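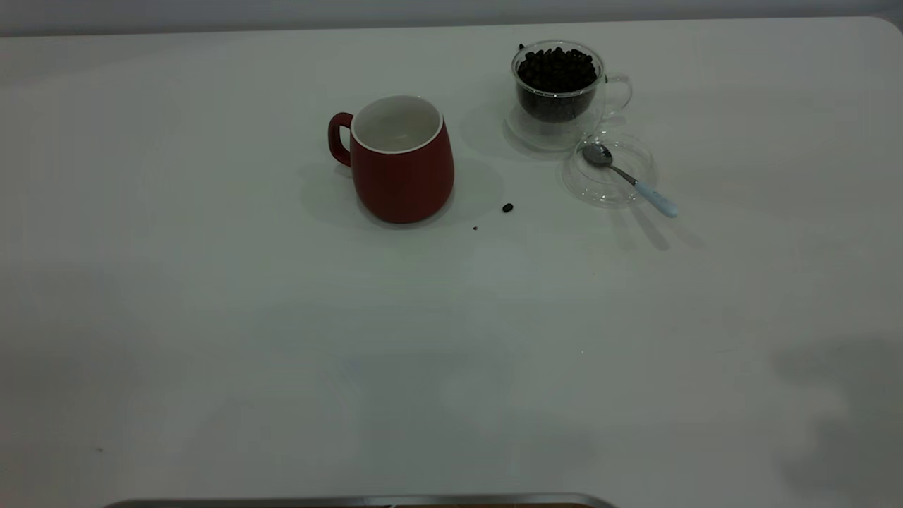 Tostbridge Allotment Water Supply Group
Minutes of the December meeting, held Tuesday at 7:15 p.m.

Present: Mi-kyung Moon (chair), Nafula Rotich, Noboru Murakami, Kaede Katayama (minutes)
Apologies: Yae Miyazaki

1. Previous minutes
Accepted with one correction. Under item 4, "supply valve" should read "drain valve."

2. Meter reading
N. Rotich reported consumption of 1,282 gallons since the last reading. The figure includes the flushing of the east line. The submeter on the Pasus Lane side still sticks at low flow and its readings were left out of the total.
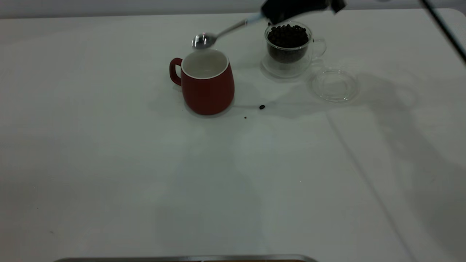

The utility will be asked to test the main meter before the submeter is replaced. N. Rotich to write.

3. East line
Two joints were remade in November. Pressure at the far standpipe held overnight with all taps closed. N. Murakami noted that the trench has been backfilled but not compacted — plots along it should keep wheelbarrows off until the ground settles.

4. Winter shutoff
Standpipes 3 and 11 remain open for the livestock troughs. All others are to be drained and the taps left half open. Lagging on standpipe 3 is split at the elbow. N. Murakami to replace it with the 3/4-inch foam already in the shed.

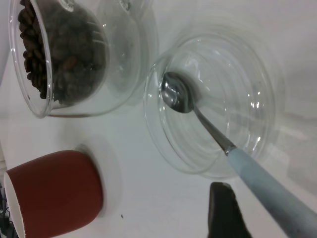

The shutoff notice will go on both gates. M. Moon asked that it give the location of the main valve, as last year's notice did not.

5. Storage tank
Quotes were received from Yagi and Hallano. The Yagi price excludes the base slab; the Hallano price includes it but not delivery. No decision. K. Katayama to obtain both on the same terms and circulate them before the next meeting.

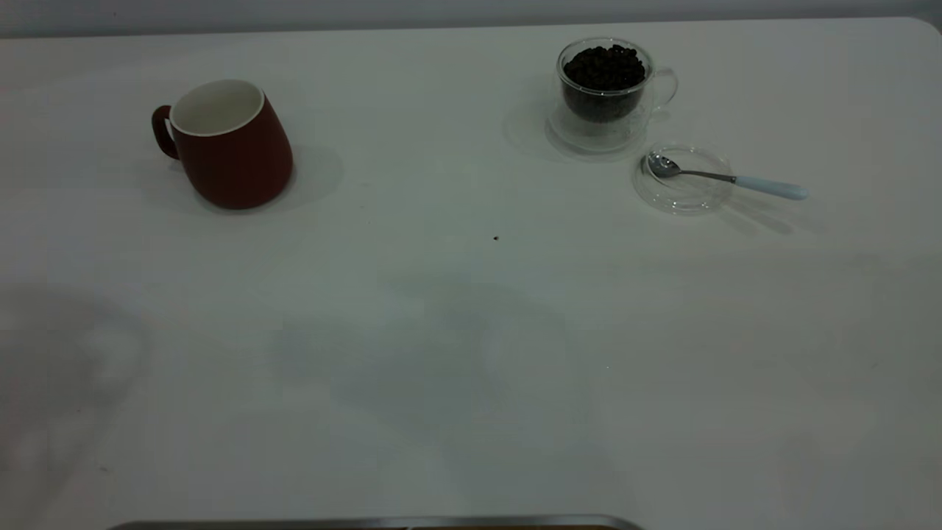
Page last changed: December, 9:40 a.m. (K. Katayama)

6. Other business
Y. Miyazaki had asked in writing whether hoses may be left connected over winter. Agreed that they may not. The rule sheet already says so in section 2 — no change needed.

The meeting closed at 8:25 p.m. Next meeting in February, same room.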